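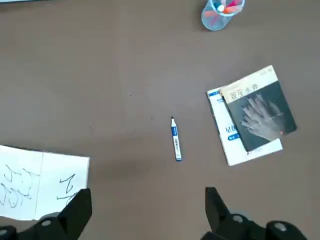

Pens in a transparent holder on a brown tabletop.

PRESS RELEASE
For immediate release

Medieval floor tiles from Larkard kiln to go on show for the first time

Visitors will be able to see 73 decorated tiles, including a runaway hare and a very well-preserved set of paw prints, when the Yokoyama Gallery opens its new display

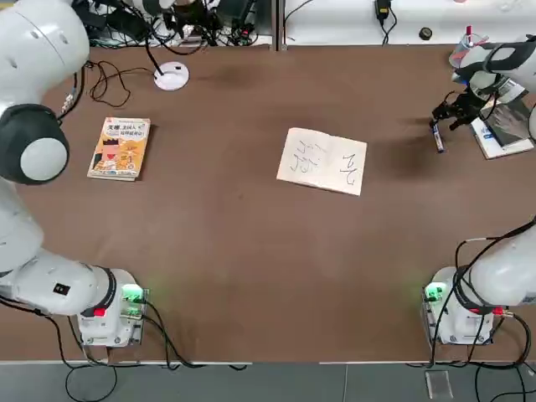 LARKARD, August – Larkard Museum is delighted to announce that the medieval tiles found last year on the old brickfield at Prikow Lane will go on public display this autumn, in the town where they were made and only a short walk from the place where they came out of the ground.

The kiln was found during a routine dig by Misero Archaeology, which had been asked to look at the field before new drains were laid. The team expected to find the remains of the Victorian brickworks, and they did find them, along with a good many clay pipes and one rather handsome boot scraper. Underneath, in the last of six trenches, was something a great deal older: the brick-lined stokehole and lower chamber of a tile kiln, thought to date from the early fourteenth century, with a heap of spoiled and broken tiles thrown down beside it.

Most of what lay in the heap was in small pieces. The 73 tiles chosen for the display are those complete enough for the pattern to be read, and between them they show 11 different designs. There are fleurs-de-lis and interlocking circles of the kind that anybody who has wandered round an old parish church will recognise at once, and there are others that seem to be peculiar to Larkard. The favourite among museum staff is a hare running at full stretch, with its ears laid flat and one back foot disappearing over the border, as though the stamp had been cut a little too large for the tile and the maker had decided to carry on regardless.

Several tiles have marks that were never part of the design. One has a thumbprint in the glaze, another has a row of scratches that may be a tally, and a third was walked across by a dog while the clay was still soft. The paw prints go in at one corner and out at the other, and the tile was fired all the same.

"We have always known that there was tile-making somewhere near the town, thanks to a mention in an old rent roll, but we had no idea where to look for it," said the museum's director. "To have the kiln itself, and the rubbish from beside it, is more than we could ever have hoped for. People are sometimes surprised when we get so excited about a rubbish heap, but these are the pieces that never got as far as a church floor. They haven't been trodden on for seven centuries, and some of the colours are as good as the day they were thrown away."
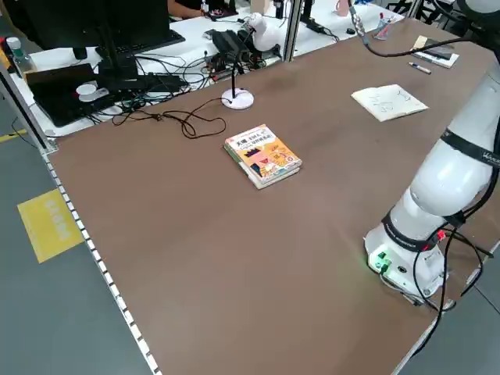 Cleaning and mending the tiles has been slow work, and the museum would like to thank everyone who has been so patient while it went on. The clay is soft and flakes easily, and the glaze on the hare tiles in particular had begun to lift. Each piece was brushed by hand, dried slowly and packed in its own tray before anyone tried to fit the broken edges together. One tile, which shows a bird in a tree, was put back together from 11 fragments found at opposite ends of the heap.

A spokesperson for Misero Archaeology said: "It was raining, it was the last trench, and we were all thinking about our tea. Then a corner of yellow glaze came up on somebody's trowel and that was the end of going home early. We are so pleased that the tiles are staying in Larkard. The families who live along Prikow Lane used to come and lean on the fence and ask us what we had found – and now they can come in and see it properly, in the dry."

The tiles will be laid out at floor level in the Yokoyama Gallery, under glass, in the sort of pattern they might have made in a chancel or a chapel. A separate case will show how a two-colour tile was made, from the carved wooden stamp to the white clay pressed into the hollow, and there will be replica tiles for children (and everyone else) to pick up and handle.

Work on the kiln's records will continue over the winter. The museum is keen to hear from churches, farms and householders in the district who may have similar tiles in a floor, a garden path or a shed, and would be especially glad of any news of the hare. Photographs can be left at the front desk or sent in by post, with a note of where the tile is now and where it is believed to have come from.

Entry to the display will be free. The gallery will stay open until 8pm every Thursday, and the museum café will be serving soup and cake until half past seven. Opening dates will be posted at the museum entrance and in the library.

ENDS

Notes to editors

Larkard Museum looks after the archaeology and local history collections of the town and its surrounding villages.

The kiln has been recorded and covered over again for its protection. There is nothing to see at the field itself, and we would ask readers to keep to the footpath.

Interviews with the museum's director and with the excavation team can be arranged through the museum office.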